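# Datier 3 is out, and the waiting is finally gone

I've been using the release candidate of Datier since October, so I'm a bit biased here, but version 3 landed this morning and I think it's the one a lot of us have been holding out for. Datier, if you've missed it, is the little toolkit from Vundico that takes wrist-camera recordings of handling work and turns them into training episodes for a policy. Plenty of labs have their own pile of scripts for this (mine was called fix_final_v5.py, and yes, it had siblings). This is the same pile, only somebody has cared for it.

The big change is how it lines things up. Older versions tracked the finger markers first, wrote everything to disk, and then went back for the camera path in a second pass. If the second pass choked on episode 1107 of a 4000-episode set, you got to start over. I did that twice last spring and I'm still cranky. Version 3 runs both passes together, episode by episode, and drops a small status file next to each one -- so when it dies, you pick up right where it died.

"We rewrote the scheduler and then had to rewrite everything that touched the scheduler," Solveig Halvorsen told me on a call last night. She leads the Datier work at Vundico and sounded like she could use a nap. The part she's happiest with is the gripper width estimate. When a marker gets lost for a moment, the old code just drew a straight line between the last good reading and the next one, and a policy trained on that would close its fingers at very odd times. Now the tool fits a smoother curve, and it flags any gap longer than 5 video frames so you can decide whether to keep the episode. I love this! I'd take a flag over a guess any day.

Cloth is where I've seen the difference most. Shirts are mean to a planner: the shape changes as soon as you touch it, and a small error in finger opening can be the difference between pinching one layer and pinching two. My own folding set went through the new version overnight, and the width curves look so much cleaner that I went back and checked I hadn't loaded the wrong folder.

Not everyone is sold. Sølve Rustad, who maintains the loader over at Fagerlund, likes the resume feature but isn't thrilled that the episode format changed again. His team trains with Stolance, and the Stolance reader doesn't understand the new status files yet. He has a patch in review and wants it merged before he moves anything over. Fair enough -- I'd keep a copy of the old install around too, at least until that's sorted.
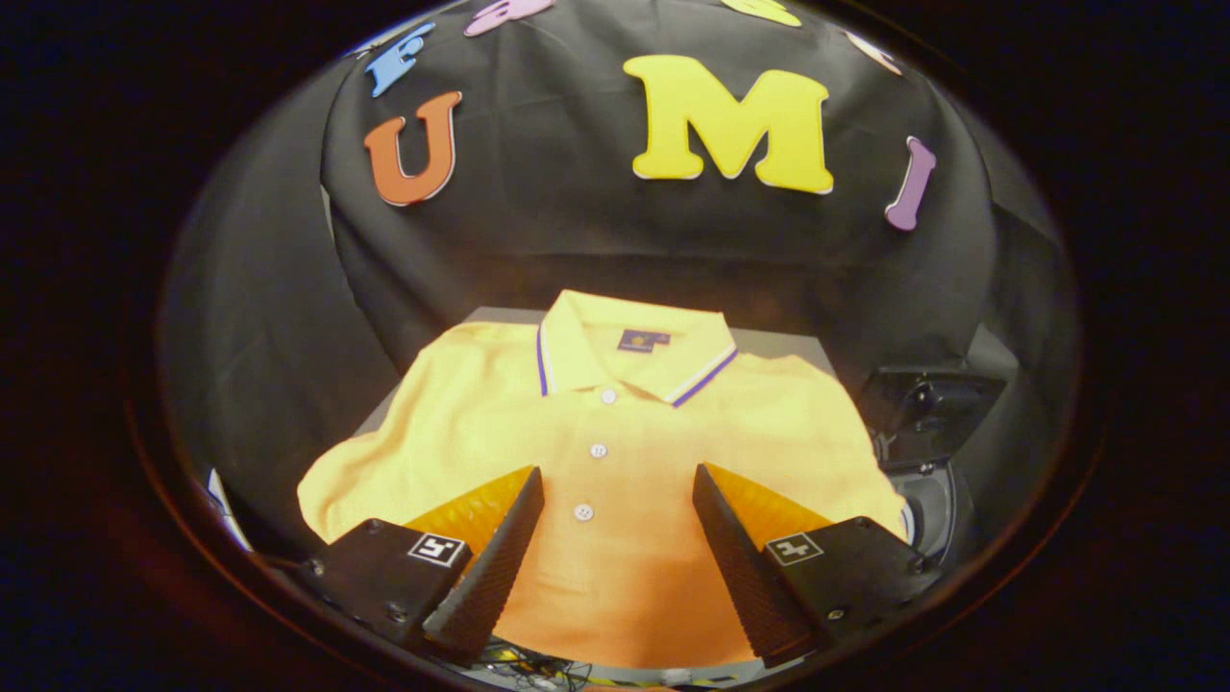 **Do I have to recalibrate my gripper to move to version 3?**

Your old calibration file still works, as long as it was saved with version 2 or later. The tool converts it the first time you run it and leaves the original where it was.

A few smaller things from the release notes that made me smile. The viewer can now scrub backward (finally!), camera path and finger width sit on the same timeline, and the error messages name the episode that caused the trouble. There's also a dry-run switch that checks a whole folder without writing anything, and I've already used it more than I'd like to admit.

Still missing is any decent support for two-handed recordings. You can process each hand separately and match them up by time stamp, but that part is on you. Halvorsen says it's next on the list and wouldn't give me a date, no matter how nicely I asked. The download is up now, and the migration notes are in the docs folder, under "upgrading."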